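Why I Still Don't Own a Couch

The lease on the new place started in November, and since then I have been sitting on a camping chair. It has a cup holder, which puts it ahead of most of the furniture I've shopped for.

I had a list of demands going in. It had to fit through a 32-inch door, and it had to be long enough to nap on with my shoes off. Everything else was open to discussion, or so I told my friend Sobia Mughal, who came along to the first showroom and left after the second.

Couch names are a problem of their own. At Farnier I tried the Magsi, a gray thing with a seat so deep that my feet stuck straight out like a toddler's. The salesman said I'd grow into it. I'm forty-one. Next to it was the Hudach, same couch as far as I could tell, only with legs, for another few hundred dollars. I asked what the legs were made of and he went off to find out. I gave him a fair amount of time.

Then there's color. I have bought gray or beige everything my whole adult life, on the theory that I might want to sell it, and I have never sold any of it. So I spent a week looking at loud ones. 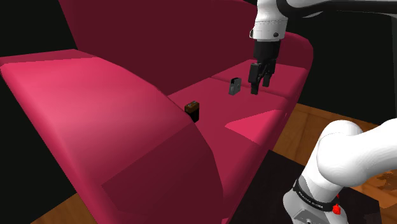 Pink, going on maroon in the shade.

My brother-in-law Hammad Dhanial is against it. He says you get tired of a strong color in 3 years. I reminded him that he drives an orange car, and he said that was different because he's inside it.

The price that finally made me go home was $1,501. I could have made my peace with fifteen hundred. That last dollar bothered me all the way across the parking lot, and I sat there with the heater on trying to work out who had added it and what they thought it would do for them.

Sobia has offered me her old loveseat, free, if I carry it down two flights myself. I measured it on Sunday. It's beige.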